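**Ticket 452: right hand does not let the bread go cleanly onto the plate**

Opened by: Sunee Saengthong
Bench: Klinhom shared workshop, tiled corner
Build: Brevlow (two arms, two hands, head camera)
Control software: Zandomell, with the Flamis hand driver
Status: open, workaround in use

## Problem

The task is simple. The right hand takes one slice of white bread from the table and puts it on the pink plate. The left hand stays beside the plate and is ready to hold it if it slides. With a foam block in place of the bread the task works well. With real bread it fails often, and always near the end of the move.

What I see when it fails: the slice comes over to the plate, but one part is on the rim and the other part is still on the table. The hand continues to close and push, and the log says "place complete" when it is clearly not complete.

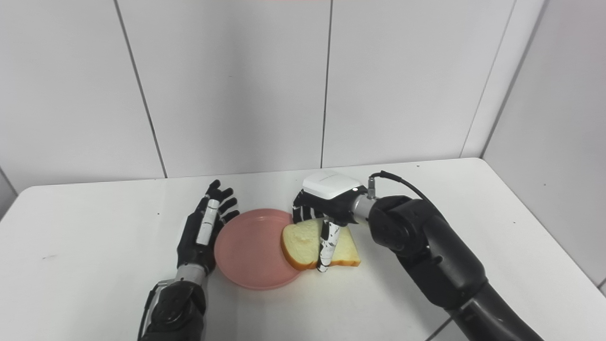
I first believed the grip force was too high, so I spent the whole of Tuesday on that. It was the wrong direction, but I keep the notes here so that other members don't repeat the same work.

## What I tried

1. Lowered the grip limit from 74 to 50 in the Flamis settings. The bread had fewer marks from the fingers, but it fell before it reached the plate in most runs. I put the value back to 74.
2. Checked the cable on the right arm. I moved the arm slowly by hand with the power off and watched the loop. It does not pull and the connector is tight.
3. Restarted Zandomell and loaded the old hand calibration from February. No change. Please do not delete this old file, I still want to compare it.
4. Changed the bread. A fresh slice bends much more than a slice which stayed open overnight. The dry one fails less, but it still fails.
5. Ran the move at half speed. This helped me to see the order of things. The index finger of the right hand goes down too early and touches the table before the slice is fully above the plate. After this the finger works like a stop, and the slice folds against it.

Step 5 is the important one. I should have started with it.

## Cause (I am fairly sure)

The place height is measured from the table and the program does not add the height of the plate rim. For the foam block this makes no difference, as the block is thick and stiff and it simply rides over the rim. A slice of bread hangs down at the free side, catches on the rim and stops there.

There is also a second, smaller mistake. The plate position is saved only once, at the start of the session. If the left hand moves the plate a little, the right arm still goes to the old place. I found an offset of 4 mm after one morning of tests. It is small, but it goes in the bad direction, toward the left hand, so more of the bread remains outside.

## Workaround

Before every set of runs, please do this:

1. Open the place settings in Zandomell and set the extra height by hand to the rim height plus a small margin. Save under a new name, not over the shared one.
2. Turn off the early index finger move. It is called "pre-press" in the Flamis menu. I do not know who turned it on.
3. Take the bread off the plate and lay it flat on the table on the right side, with free space between it and the plate. If it is too close, the right hand comes down on the rim.
4. Bring the left hand down flat beside the plate, with the outer edge close to the rim and the fingers pointing to the back of the table. Then save the plate position again.

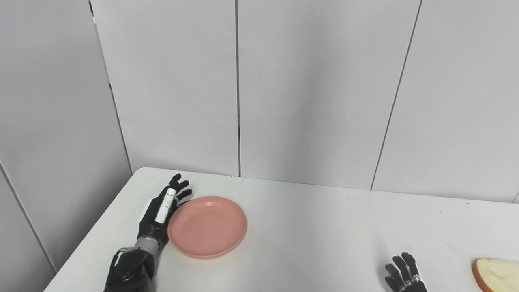
5. Start the run at half speed the first time. If the slice goes over the rim without folding, you can go back to normal speed.
6. Wipe the table after you finish. Crumbs go into the finger joints and they are very slow to clean.

## Still open

- The "place complete" message must depend on something real. Now it comes only from a timer. I would like to use the head camera, but I have not written this part.
- Find out if the rim height can be read from the plate file. There is a field for it, but it is empty in our copy.
- Test with toast.

I leave the ticket open until the timer is removed. If you see the same fault with a different plate, please write here which plate, and add the log from the right hand only. The full log is too big to attach.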